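Peng Street gets its trees counted, and its footpath argued over

Sunday mornings on Peng Street are usually pretty quiet, so I wasn't expecting to find a dozen people standing in the shade with cups of tea when I wandered down at half past eight. I'd been told there would be a "short walk and a chat" about the shade trees. It went for two hours, and I'm still picking seed pods out of my sandals.

The walk was put on by the Cletotstead Residents' Group, who want the council to keep the big trees when the road gets resurfaced in November. The plan as it stands is to lift the old surface, put down new asphalt and cut back anything hanging over the road. That last bit is what got everybody out of bed. If you live at the shady end you'll know why! In summer you can walk the first stretch with no hat and feel fine, and then you step out past the last of the branches and it's like somebody has opened an oven.

Celina Urbańczyk has been in the street longer than most and did a lot of the talking. She had a cheap thermometer from the hardware shop and a notebook full of readings she'd taken last summer, all of them mid-afternoon, all of them on the road itself. I asked if I could copy some down and she said I could when she'd checked her handwriting, so those will have to wait for another week.
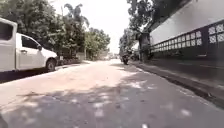

The council's side was put by Radek Kopecký from the roads team, who gave up his day off to come along and was very patient about it (he was asked the same question about palm fronds by three different people). He told us the resurfacing has $96,000 set aside and that trimming is part of the job because the paving machine needs clear height to get through. He doesn't have a fixed number of branches in mind. He'd rather see light pruning as well, he said, but the contractor, Canska, wrote its quote on a full cut back and somebody would have to ask them to price it again.

"So ask them," said Celina, and there was a bit of clapping.

I'll admit I hadn't thought much about the road itself before this. I drive down it, I put the bins out, that's the end of it. But Marcela Zeman, who pushes a double pram along there most days, pointed out that people walk on the road as much as they drive on it, and where they walk depends on where the shade is. She'd like a lower speed limit while they're at it. Radek wrote that down and said it was a different department, which got a groan.

Parking came up too, of course. It always does. The street is narrow, and once a ute is pulled in on one side you have to pick your moment to get past. One fellow wanted painted bays. Another said painted bays would just mean fewer spots and more arguments, and the two of them were still going when I went off to refill my tea. Nothing was settled there and I don't expect it will be before the work starts.

There was better news on the planting side. Natália Mikuš runs the Zudska nursery out on the highway and has offered 2,000 groundcover seedlings at cost for the verges around town, with Peng Street first on the list if the residents do the digging. She was pretty firm about what she'd send: tough, low, and nothing that needs watering after the first season. I put my hand up for a tray before I remembered I have a crook back, so my son will be thrilled to hear he's volunteered.

Ayman Dabbas, who lives near the sunny end, asked whether any new trees could go in down his way so the shade runs further along. I thought that was the best question of the morning. Radek said there are pipes to work around but he'd get the drawings out and have a look, and he took Ayman's number on the back of a parking receipt.

The residents' petition is sitting on the counter at the newsagent and at the library desk, and you can sign at either. Comments on the resurfacing plan can also be dropped in at the council office, marked for the roads team. If you want a tray of seedlings, leave your name with Natália at the nursery and tell her which side of the street you're on.

Another walk is planned before the work begins, starting from the shady end again. Bring a mug if you're coming, as we ran out of cups.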